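Washing less, wearing longer: laundry habits in shared student houses

February 25, 2023
By the Textiles and Home group, second-year project

Our project looked at how often students in shared houses wash their clothes, and whether they could wash less without anyone minding. We sent a short survey to houses in Jandthorpe and got 41 replies. We also kept a laundry diary in 2 houses, one on Fitow Road and one on Tosh Lane, starting in August.

Most people who replied wash by habit. They do a load when the basket is full, and anything that has been on the floor goes in with it. Jeans and jumpers were washed nearly as often as T-shirts. Very few people read the care label after the first wash.

For the diary we sorted clothes into 2 groups. The first was anything worn next to the skin, which was washed after each wear. The second was outer and lounging clothes such as sweatpants and fleeces, which were aired overnight and only washed when marked or smelly. 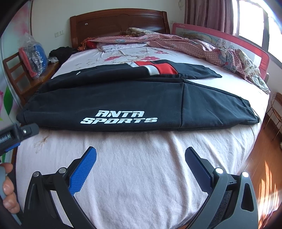
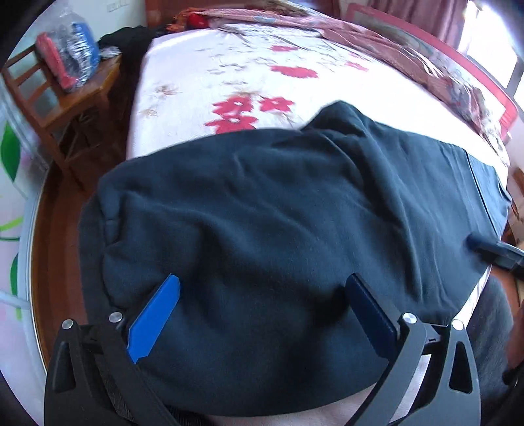 The second group made the biggest difference. Thick fabrics take up a lot of room in the drum and are slow to dry indoors, so leaving them out meant fewer loads and less damp in the bedrooms. The Tosh Lane house also turned the spin speed up from 800, which helped with drying but left cotton shirts more creased.

There were problems. Diary entries were missed during exam weeks, and the machine at Fitow Road was out of use for part of the autumn. We did not measure water or electricity directly, so we can't give a figure for savings.

If we did the project again we would fit a plug meter to each machine and ask about drying as well as washing. Several replies mentioned mould on window frames, and our survey had no question on it.

Recent projects
Packed lunches at Huvinard College
Bus use in Jandthorpe
Repairing school bags

Last updated: spring term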